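Koller Street Annex, Walk-Through Checklist
Rurent tenants' copy. Inspected 7 Oct 2018. Previous inspection: May.

Marks: OK, FIX, or WATCH, meaning we both know it's going to be FIX.

EXITS AND STAIRS

Front door opens fully from inside: OK. Squeals like a stuck pig, but squealing is allowed.

Back exit clear: FIX. There was a bicycle in May. There are now 3 bicycles. I suspect breeding.

Stair treads and handrail: WATCH. Top bracket wiggles. The screw taped to the wall beside it presumably belongs in it.

Exit sign lit: OK at the front. The back one says EX T.

FIRE

Extinguisher, hallway: OK. Gauge in the green, pin in place, tag signed. It's also being used as a coat hook, so please stop.

Smoke alarms, tested by button: OK, all of them, loudly. Apologies to unit 161.

Space heater in the Gridlow office: FIX. Plugged into a power strip, which is plugged into another power strip. Wall outlet only, and keep the paper recycling away from it.

WALLS, SHELVES AND PARTITIONS

Heavy items stored low: WATCH. The storeroom keeps its paint cans on the top shelf and its spare pillows on the floor. Swap them.

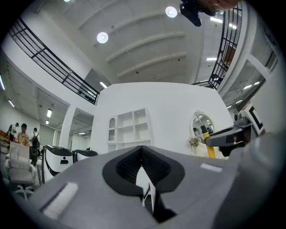
Item 12. White partition with open shelving unit.

Shelving fixed to walls and partitions: WATCH. Anything mounted on a partition gets a pull test at each fastener and a look at the load label. The label on the Graltier storeroom rack says 100 pounds. The rack has not read the label.

Cabinet doors close and stay closed: OK, except the kitchen one that has opinions.

ELECTRICAL AND WATER

Panel door clear: FIX. It needs 45 inches under the lease and it has a vacuum cleaner.

Circuit labels legible: WATCH. One just says "no."

Under-sink leak check: OK. The bucket was dry. You can have your bucket back.

FOLLOW-UP

FIX items are due before the next walk-through. Send photos to the Rurent office, preferably of the repair and without a thumb over it. WATCH items get checked again then, bicycles included.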